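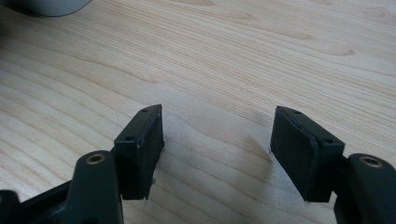

2 min read

12/04/2023

On the last Saturday before the cold came, the back hall of the Roltby was so full that the coats were put on the piano. The piano was not needed. Londale, the six-piece wedding band that stopped playing weddings, has no piano player since the spring, and the songs have become faster without one.

I have seen them 4 times now, and I still cannot say to a friend what kind of music it is. They begin with a polka. The accordion plays it very straight, like at a village dance, and the drummer waits with his sticks on his knees. Then he comes in at double the speed and the polka is a disco song which everybody over thirty knows. People laugh first and dance after.

The band learned its trade in hotels, where a guest can ask for anything and the answer must be yes. They kept this rule. At the Roltby there is a glass jar by the stage, and between the sets the singer pulls out paper slips with requests. If the band knows the song, they play it. If they do not know it, they play it also. That night a slip asked for a slow country ballad, and we got one verse of the right words and three verses of words from somewhere else, sung with full feeling.

What I like most is how well they listen to each other under all this noise. The trumpet and the saxophone stand close together and breathe at the same places. The bass player hardly moves. When the singer jumps down to the floor and forgets to come back for the chorus, the bass goes around one more time, and one more, until she is ready.

Their new record, Sornine, was made in 4 days in a former school kitchen. It has eleven tracks, and the longest is called only Song. On stage it can last a quarter of an hour. On the record it is under seven minutes, and I miss the rest a little. The quieter pieces are a surprise, above all the waltz that closes the first side, with brushes on the drums and the accordion very low. I would like to hear it in a small room with chairs.

Chairs will be hard to find. The hall holds 155 people, and both December dates were sold out in one morning. For the spring the band has accepted a theater with 2,870 seats, their largest room until now, as the opening act. The jar will travel with them. Somebody will have to carry it up to the balcony and down again before the second set, and the band has not yet decided who.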